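# 第四章　热往哪里跑

我第一次教热传导那年，准备了整整一块黑板的公式，讲到一半，坐在第三排的一个学生举手问我：“老师，那为什么冬天早上的门把手比门冷？”我当时挺得意的，心想这题太简单了，就说：“门把手不比门冷啊，它们一样冷。”全班都笑了，以为我在开玩笑。那节课剩下的时间就全耗在这一个问题上，公式一行也没讲成。

后来我干脆把这个问题挪到了这一章的最前面。所以请你先别往后翻，放下书，去摸一摸你房间里的东西。桌腿、窗框、书皮、钥匙、袜子，都摸一下，随便什么顺序。然后在纸边上记两个字：哪些“凉”，哪些“不凉”。记完再回来，我等你。

好，我猜你的“凉”那一列里有钥匙，有水龙头，可能还有瓷砖；“不凉”那一列里是袜子、木头、书。可是这些东西在同一间屋子里待了一整夜（除非你刚从兜里掏出钥匙，那不算），它们的温度几乎是一样的。拿温度计去贴，读数也差不多。那你的手到底在告诉你什么呢？

这一章从头到尾，差不多就是在回答这个问题。

## 4.1　手不是温度计

我们从小就习惯拿手去试温度，试洗澡水，试额头，试刚出锅的包子。大多数时候它挺好用，于是我们就相信它测的是温度。其实你的皮肤里没有哪个部件能直接读出门把手是几度。皮肤里的感受器只知道自己那一小块地方变冷了还是变热了，变得快还是慢。

你的手比屋里大多数东西都热一些。手一碰上去，热就从手往那边走。走得快，你那一小块皮肤降温就快，大脑收到的消息是“好凉！”；走得慢，皮肤几乎没什么变化，大脑就说“还行”。金属把热带走得快，木头带走得慢，同样的温度，感觉却差了一大截。

这个说法可以反过来检验，而且我特别喜欢反过来的这一半。夏天把车停在太阳底下晒一下午，安全带的金属扣和织带晒得差不多热，你去碰哪个会叫出声？当然是金属扣。它能很快把热从你手上带走，也就能很快把热送到你手上。如果金属真的是“天生就凉”，这件事就完全没法解释了。

我有个老同事叫 Pauline Marsden，早年和我合编过这本书的第一稿。她写这一节的时候坚持要用三个碗的实验，我嫌太老套，我们为这事争了差不多一个学期。最后还是她赢了，因为我自己在家做了一遍，做完以后站在厨房里愣了好一会儿。做法很简单：

1. 左边一碗放凉水，右边一碗放温热的水（别太烫，你自己能舒服地放进去就行），中间一碗放常温水。
2. 左手泡左边，右手泡右边，泡到两只手都“习惯”了为止。
3. 两只手同时放进中间那碗。

同一碗水，左手说热，右手说凉。我早就知道会这样，书上写得清清楚楚，可是真的感觉到两只手在同一碗水里吵架，还是觉得很荒唐。请你一定做一次，读十遍也比不上。

## 4.2　热和温度，两个词，两件事

日常说话的时候我们不怎么区分这两个词。“今天好热”，说的是气温高；“这碗汤还有热度”，说的又是另一回事。在这一章里我得稍微啰唆一点，因为后面所有的麻烦几乎都出在这里。

**温度**说的是一样东西里面的小颗粒平均抖得有多厉害。**热**（也有人写“热量”，我两个都用，别介意）说的是因为温度不同，从一处跑到另一处的能量。所以严格来讲，一样东西里面并不“装着”热，就像一条河里不“装着”流动一样。它里面有的是内能，等它遇到比自己冷的东西，一部分内能才以热的形式跑出去。

我知道这听起来像在抠字眼。我当学生的时候也这么觉得，考试照样写“物体含有的热量”，被扣了分还不服气。真正让我服气的是一根火柴和一浴缸温水。火柴头的火焰温度高得多，浴缸里的水温吞吞的，可是你要拿哪个去暖一间屋子？火柴烧完了屋里一点变化也没有。温度高，能给出去的能量却少得可怜。两个词如果是一回事，这道题就没有答案。

顺便说一下单位。热用焦耳，温度用摄氏度或者开尔文，温度**差**用哪个都一样，因为两种刻度每一格的大小是相同的。每年都有人在算温差的时候先加一遍 273.15，再减一遍 273.15，算出来也对，就是累得慌。

## 4.3　排着队传过去

热要从一头跑到另一头，主要有这么几条路：传导、对流、辐射。这一章只走第一条，后面两条留给第五章和第六章。

传导可以想成一长排人站得很近，最左边那个人开始使劲摇晃，撞到旁边的人，旁边的人也跟着晃，再撞到下一个。没有谁离开自己的位置，晃动却一路传到了最右边。固体里的原子大致就是这样，一个挨一个，被看不见的“弹簧”连着。

那金属为什么特别快？因为金属里除了这一排老老实实站着的人，还有一大群到处乱跑的小孩，也就是自由电子。小孩在左边被撞了一下，带着一身的劲儿窜出去老远，才撞到另一个人身上。消息传得自然就快了。同样是这群小孩，负责在金属里导电，所以导电好的金属导热往往也好，铜和银都是这样。

你可能会问，金刚石不导电，里面没有那群小孩，它导热应该很差吧？恰恰相反，它导热比铜还要好！它的那一排人站得特别整齐，彼此之间的弹簧又特别硬，一晃就传过去了。我把这个例子放在这里，是怕你把“自由电子”当成唯一的答案背下来。

金属和金属之间的差别也很大。我在课上会发一张小表，数值是常温下的近似值，单位是瓦每米每开尔文：

| 材料 | 导热系数（近似） |
|---|---|
| 铜 | 400 |
| 铝 | 235 |
| 不锈钢 | 15 |
| 玻璃 | 1 |
| 水 | 0.6 |
| 静止的空气 | 0.026 |

先看不锈钢那一行。很多人第一次看到都以为我印错了，怎么和铜差了二十多倍？没有印错。不锈钢里掺了铬和镍，原子大小不一，那群小孩跑不了几步就要绊一跤。所以不少不锈钢锅的锅底要夹一层铝或铜，靠那一层把火苗的热摊匀，不然炒个鸡蛋都是中间焦、边上生。

再看最后一行。静止的空气小得惊人，羽绒服、毛衣、双层玻璃，靠的都是它。注意“静止”两个字，空气一旦动起来就是另外一回事了，我们在第五章会为此头疼很久。

## 4.4　一只杯子的问题

Keegan Li 在我班上旁听的时候，交过一份特别有意思的作业。题目是我出的，就一句话：“找一样你每天用的东西，弄清楚热从它身上走的路。”别人写暖气片，写电熨斗，他写了一只不锈钢小杯子，从倒进热茶写到嘴唇碰到杯沿，足足写了好几页。我后来把他的思路偷了过来（征得同意的那种偷），拿它当这一节的主线。

薄壁的单层金属杯倒进热茶以后，你几乎马上就会觉得烫手。刚才不是还说不锈钢导热差吗？这里就要看厚度了。热穿过一层材料的快慢，跟材料有关，也跟这层有多厚、面积多大、两边差多少度有关。不锈钢再差，也架不住杯壁薄得像一张卡片，热一下子就到了外面。换成厚厚的陶杯，材料本身导热更差，壁又厚，你就能多握一会儿。

把这些写成一句话，就是傅里叶定律：

> 单位时间传过去的热 = 导热系数 × 面积 × 温度差 ÷ 厚度

或者用符号写：

$$P = \frac{kA\,\Delta T}{d}$$

先别急着背。请你挨个把右边的量想一遍：面积变大，热走得快还是慢？厚度加倍呢？如果每一个都跟你的直觉对得上，这个公式你就已经会了一大半。

不过拿它直接去算茶杯，得小心一件事。公式里的温度差，是杯壁**内表面**和**外表面**的差，不是茶和屋里空气的差。我见过太多人把茶的温度减去室温，代进去，算出一个大得吓人的功率，足够让一杯茶眨眼就凉透。真正拖慢热的，多半是杯壁外面贴着的那一层空气，金属壁本身几乎不拦着它。Keegan 的作业里最漂亮的一页写的就是这个，他先算错了，把错的那一版留着没擦，在旁边写：“茶没有凉得这么快，所以我哪里错了。”
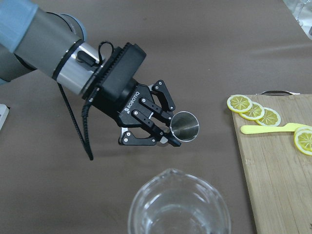 ## 4.5　动手之前先猜一猜

下面几件小事，请先写下你的猜测，再去做，或者再往后读。猜错不丢人，我自己至少错过一半。

- 同一锅热水里插一把金属勺和一把木勺，勺柄上各用一点黄油粘一颗豆子，哪颗先掉？
- 两块一样的冰，一块放在铝锅底上，一块放在木砧板上，哪块先化？摸起来“凉”的那个，会不会反而让冰化得更快？
- 冰块用毛巾裹起来，是化得快了还是慢了？

第二件最好找一个没做过的人一起看。我在 Kedham 给夜校上课的时候，有位学员坚决认为砧板上的冰会先化，理由是木头“暖和”。她盯着铝锅看了一会儿，说了一句：“那它的热是从哪儿来的？”这正是我想让全班问的问题，答案在 4.6 节，不过你现在手里的东西已经够用了，可以先自己试着答一答。

做的时候把时间记下来，室温也记一下，写在本子的同一页上。下一节我们要用到这些数，到时候再回头去找就很烦人了。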